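Home-built robot learns to put a small table together in Drullura

24 November 2025

A group of hobby builders in Drullura is teaching a two-armed robot to assemble furniture in an ordinary room. The machine has been under construction since June and now works with the parts of a small white table, according to Ingegerd Öberg, who started the project.

The group calls the robot Purniter. It has two arms, each with a gripper, and small cameras that let the builders follow the work from close to the parts. The table is of the simple kind that many people have put together by hand, with legs that go into the corners of a frame.

"We wanted a task which everybody understands," Öberg said. "If I show my neighbors a robot that sorts metal pieces, they are polite. If I show them a table, they start to give advice."
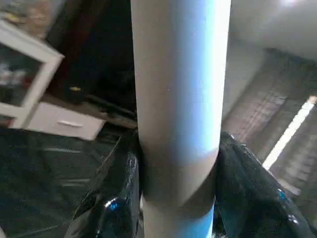 A close view from the gripper, with a pale tube between folds of black plastic.

The plastic sheet has caused some discussion in the group. It protects the floor, but its creases reflect the light, and the software can take a bright fold for the edge of a part. Pouran Soltani, who writes most of the program for the cameras, would prefer a gray blanket. For now the sheet stays, and she has collected 400 pictures of it under different light so that the program can learn the difference.

The legs are also more difficult than the builders expected. They are round and become narrower toward one end, so a gripper that closes a little too low will push the leg away. The group has tried 3 shapes of fingers. The present ones were printed by Alvar Sjöberg, a retired lathe operator, who has also repaired the left wrist more times than he wants to tell.

"The right arm is well behaved," he said. "The left one I do not trust yet."
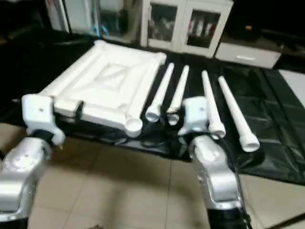 Both arms must also agree about who does what. The plan is that one arm keeps the frame steady while the other brings a leg to the corner – a job where a person would use a knee without thinking. The members have recorded 170 attempts with a single leg. Soltani did not want to give a success rate before the numbers are checked, but she described the results as "better in the evening, when the sun is gone."

The workshop group Maltside has lent tools to the project and paid for a part of the motors. The rest of the cost was shared between the members, Öberg said.

The next goal is to attach all the legs without help from a person. After that the builders hope to show Purniter in Tveit, where a hobby fair has offered them a place on the floor. They have not yet decided how to transport the arms.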